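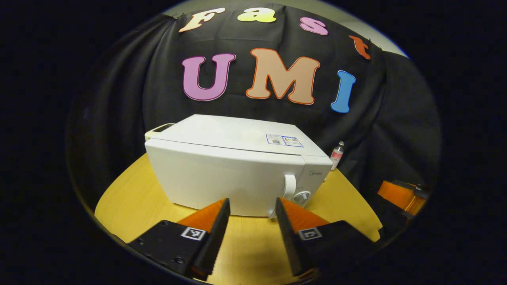
Small microwave on a round table – keep it there or find it a shelf?
Kitchens and Small Spaces > Layout and Storage

maplesock
Posted 8/4/22

Hi all, long-time reader and very occasional poster. We moved into a smaller apartment and the kitchen counter is taken up by the sink, the stove and a dish rack, so the microwave has ended up on our round table. It's a little white Midea with a dial and a pull handle on the door, nothing fancy, and I'm fond of it because it heats soup and doesn't beep at me all night. The trouble is that it's sitting right in the middle, so the two of us eat around it like it's a centerpiece. I also keep setting small things down behind it (there's a little bottle back there right now) and then spending ten minutes looking for them.

Would you push it to one side, or buy a cart? I've been looking at the Olard cart and the Tarkel wall shelf. I rent, so drilling makes me nervous.

KhalilKassab
Cart, cart, cart! I had the same setup for 3 years, on a table very much like yours, and I was forever turning the microwave a bit one way so I could open the door and then back again so somebody had room for a plate. The Olard is narrow but it's steady once you lock the wheels. Put the microwave on the top, mugs underneath, and you'll have your lovely yellow table back for dinner. Measure the depth first, and leave the plug in your measurements, which I forgot to do.

two_lefts
I'm going to disagree with Khalil, as warmly as I can. Carts eat floor space, and in a small kitchen you walk into them with your hip every morning. I'd slide the microwave toward the wall side of the table and leave it be. A round table is awkward for this, I'll admit – a boxy thing never sits neatly against a curve – but if you set it at a slight angle, with the door facing the side you stand on, you lose much less room than you'd think. Just be sure all four feet are well in from the edge. And check the manual for how much air it wants on each side before you tuck it up close to anything.

maplesock
Oh, the angle is how I have it now, so that part I did by accident. The door does open toward me nicely. It's the middle-of-the-table part I can't get used to.

pearbutter
Please don't do the wall shelf in a rental. I put up a Tarkel in November and the shelf itself is fine, but the anchors left holes I'm still thinking about, and I never felt relaxed lifting a hot bowl down from up there.

Small side question, is that white sticker still on the top of yours? Mine had one too and I left it on for ages. A hair dryer on low and a fingernail did the trick, and a dab of cooking oil took off the gum. Take a picture of it first in case there's a number on it you want later.

two_lefts
I leave the stickers on everything. My toaster still has its sticker and we get along fine.

KhalilKassab
@two_lefts your hip must be in a different place from mine, I've never once hit the cart :) But I'll give you the part about floor space. Maplesock, how wide is the gap next to your stove?

maplesock
Just measured with a sewing tape, and there are 9 inches between the stove and the wall, so no cart is going in there. There might be a spot by the window if I move the coat hooks. I'll try two_lefts' way this week and push it to the wall side, and if we're still bumping elbows at dinner I'll order the Olard. The sticker is coming off tonight either way.

pearbutter
Let us know how the oil works!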